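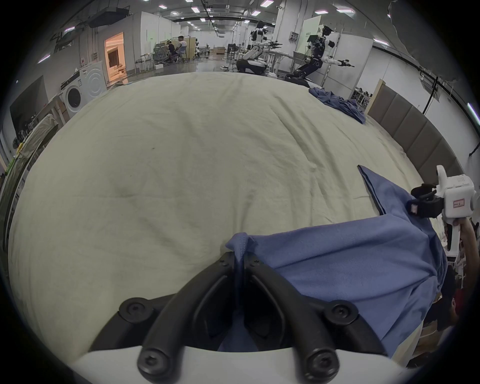 Bedroom corner walk-through, April, done by Carleen Bright with Xuelian Shao reading the list out loud. We like to begin with the bed, as everyone bumps into it sooner or later. The cream sheet has gone wrinkly and has some faint gray smudges, so I'd love to see it in the next wash, and the blue cloth hanging over the side of the mattress should be folded up before anybody catches a foot in it.

- [x] **Headboard.** Gave the tufted panels a good firm push and felt no wobble at all, bless it.
- [ ] **Sheet.** Swap for a clean one, please, and tuck the corners well under.
- [ ] **Blue cloths.** Fold both, including the one bunched up toward the far end. Shelf 3 has room.
- [x] **Bed feet.** All 6 sit flat. Cameron tightened the squeaky one last time and it has stayed quiet (thank you, Cameron!).
- [ ] **Walkway.** Keep 800 mm clear on the open side. Loredana will re-measure at 7 a.m.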